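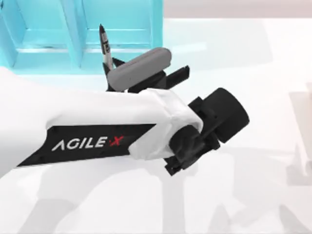

Ilídio Magalhães wanted to know, before I'd even got my pen out, why we were still selling the sealed figures in with the loose ones when he'd asked in January for them to be kept apart. Fair point, and I've put it down first so he can't say I buried it.

**Swap night minutes, Drokum room, 7 pm**

I did the notes again. Nine of us turned up, which is decent for a Monday.

**Sealed vs loose.** We went round the houses on this. I said my piece, which is that I open everything and I'd rather have my dragons on the shelf than in a box - but I'm not the one with a mint Nastine first wave in the loft! Agreed: sealed stuff gets its own table from next month. Ilídio to make the labels.

**The Magesa bundle.** We've been offered 707 figures and cards in one go, for £300. Lots of doubles, and I'd guess plenty of bent corners (the seller's words were "well loved"). Vote was 7 for, 2 against. I was a for. We'll split it by drawing numbers, same as with the racing cars, and no swapping your number before the draw please, you know who you are.

**Prokwood tournament.** They want a team of four for the fighting game bracket. Got three names so far, me included, and I'm rubbish, so somebody better please put their hand up. Controllers are bring your own. Ilídio asked if figure fighters are allowed in the bracket and I said I'd ring and find out.

**Any other business.** Kettle's tripping the plug again. Use the one by the door.

Finished at 9. Still owed: subs from two of you, and my screwdriver.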